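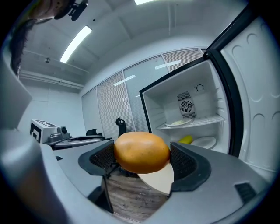 # About Skurkcombe

Skurkcombe reads residue reports for people who have to act on them. We work from two rooms above the post office in Padden, and most of our clients are fruit growers, packing sheds, small importers and the odd shire council. They send us lab results, supplier declarations and spray diaries. We tell them what the papers support and where they fall short.

We don't sell chemicals, and we don't run a lab. We don't issue a logo for your carton either, although we're asked for one every month. A logo says someone paid for a logo.

## How we started

Nelly Condori spent years in the dispatch office of a packing shed at Nirkaddale, where her job included filing residue certificates. One March she read a season's worth of them properly, end to end. Several showed "not detected" for compounds the lab hadn't been asked to look for. Others had a sampling date later than the date the fruit left the shed. All had been accepted by buyers, and by her.

She rang Kofi Quansah, a chemist who'd been signing off similar certificates in another state, and asked him whether this was normal. He said it was. They started the business on the strength of that phone call and a second-hand printer.

## What "below the limit" tells you

Less than you'd hope. A maximum residue limit is mostly a check on whether a product was used the way its label says. It was never meant as a line with safe on one side and poison on the other, and both sides of the pesticide argument quote it as though it were. The chemical companies' brochures do it, and so do the campaign leaflets. We're tired of both.

When a client shows us a result, we want to know:

- who took the sample, and whether they also sell the fruit
- which compounds were on the screen and which were left off
- the limit of reporting, which is often missing from the summary page
- whether the result covers the whole consignment or a single tray
- which market's limit it's being compared with

If we can't find those things, the report says so in the first paragraph. Some clients would prefer it in the last one. We've had that discussion and don't need to have it again.

## The Buzatu sheet

Our reviews are written up on a form we call the Buzatu sheet, after the street where Nelly was living when she drafted it. It has 24 lines. A line is marked supported, unsupported or can't tell. There's no overall score, and we won't add one, however nicely a marketing department asks. We've seen what happens to scores once they reach a brochure.

"Can't tell" is our most common mark. New clients find that irritating. It usually means someone has to go back to the lab with a question, and labs are generally decent about answering if you ask for the right page.

## Who you'll deal with

**Nelly Condori**, director. Reads every report before it goes out.

**Kofi Quansah**, chemistry. Analytical methods, detection limits, arguments about rounding.

**Esi Quaye**, regulation. Follows approvals, reviews and label changes here and in export markets. When two agencies look at the same compound and land in different places, Esi works out which studies each one used and what question each was asked. The press release seldom helps.

**Amerley Ankrah**, grower visits. Checks spray diaries against what's in the shed. She'll want to see the drum.

**Aba Opoku**, bookings and accounts. Start with Aba.

## Money

You should ask who pays for anything you read about pesticides, this page included. Our clients pay us a flat fee for each review, agreed beforehand, and it's the same whatever we find. We take no work from manufacturers or distributors of crop chemicals, and none from campaign groups. No single client may make up more than 30 per cent of our income in a year. That rule has cost us one large contract, which we'd have liked.

We also get things wrong. Corrections go to everybody who received the original report, with the old wording left in so you can see what changed.

## Getting in touch

Send the full lab report, including the method pages, along with the chain of custody form if you have one. Summary pages alone will be sent back. A standard review takes 6 working days from when the last document arrives. Visitors are welcome in Padden by appointment, and the stairs are on the left of the post office door.

Page last checked August 31, 2026.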